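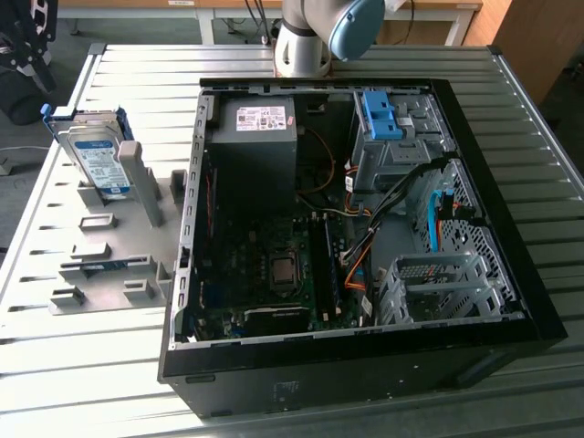
600 words, 3 minute read

Sonport Computer Maintenance, Unit 4: Fitting and removing a hard drive
Notes by Doaa El Fassi. Revised 11/07/2020.

Bring these notes to the bench session. They cover the desktop tower only. Laptops are in Unit 6.

Before you start

Shut the computer down, switch it off at the wall and take the mains lead out of the back. Press the power button once and hold it for a few seconds. Unplug the monitor, keyboard and network cable too. Lay the tower on its side so the open side faces up. Touch bare metal on the chassis before you handle a drive or a board, and do it again if you have walked about.

Put the drive in its holder on the bench when it is out of the machine. Do not stack drives on top of each other.

Parts you need to be able to name

Power supply: the metal box with a rating label. Read the label before fitting extra drives. The units in bay 308 are not all the same.
Motherboard: carries the processor socket, the memory slots and the expansion cards. You will not be removing it in this unit.
Drive cage: the sheet-metal housing the drive slides into.
Drive bracket: the plastic carrier round the drive. On the machines we use it is blue, and so is the latch on the cage.

Latches and tabs

Most office towers hold their drives without screws. Find the latch with your eyes first and then with your finger. If a latch does not move under light pressure, stop and look for a second tab. Pushing harder breaks the plastic, and a replacement cage has to be ordered from Rondinance.

Not every tab is a latch. Some of the moulded tabs are there to line parts up and are not meant to bend. 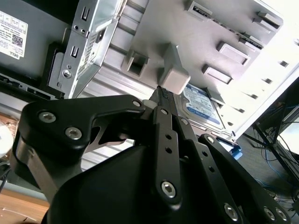
Do I need a screwdriver to take the drive out?
Usually none is needed on a tool-less case. Keep a cross-head one nearby for older machines, where the drive may be held by four screws.

Cables

A SATA drive has two connections. The data cable is thin and flat with a small plug. The power cable comes from the power supply and has a wider plug. Both plugs are L-shaped inside and go on one way round.

Hold the plug and pull it straight out. Never pull on the cable itself. Some data plugs have a metal clip that must be pressed down first. Note which socket on the board the data cable goes to, as you will be asked to put it back in the same one.

Power leads come out of the supply in a bundle. Move the bundle to one side before sliding a drive in or out, and check that no wire is trapped behind the drive afterwards.
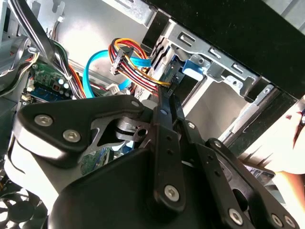
Fig. 3. Power leads and the light blue SATA cable beside the drive cage.

Refitting

Slide the drive into the slot with the connectors facing the way they faced before. It should go in level. If it catches halfway, take it out and check the bracket is seated on both sides. Press until the latch closes, then give the drive a gentle pull. Connect data, then power.

Put the side panel back on before you reconnect the mains. Start the machine, go into the setup screen and check that the drive is listed.

For the bench record

Write down the drive's model and serial number, its capacity, and the socket used on the board. Fill in the Plirnlow sheet in pen and hand it in at the end of the session.

Reading for next week: Theodorakopoulos, chapter on storage, up to the section on cloning a drive.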